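Weak AM reception at night, is it my antenna or the station?
Posted 27/02/2024

Hendrik Kramer
Hello all! I moved out to Pemel in October, and ever since I've had a hard time pulling in the Grenalbridge station on 1770 meters... sorry, I mean the little talk station that everyone here listens to on the AM band. Daytime is lovely. After dark it fades in and out every few minutes, and something with music comes up underneath it. My portable is 11 years old and has only its built-in antenna. Is it worth buying a loop, or would I be throwing my money away? 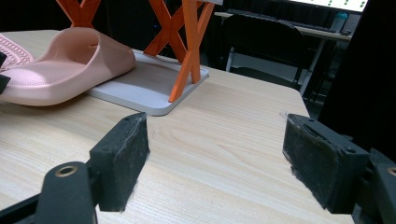 Tabletop, light wood

Ilango Varghese
Welcome to the area! What you're hearing is mostly the sky - after sunset, distant stations start bouncing in, and the local signal can also fade against its own reflection. Before you spend anything, turn the whole radio slowly through a half circle and stop where the music is weakest. The rod inside is directional, so this can help a lot. A tuned loop does the same job with more pickup, and I've been very happy with mine over in Sirnport. It won't cure the fading, though.

bangera_dx
Check your phone charger. Mine wiped out half the band until I unplugged it. LED bulbs too.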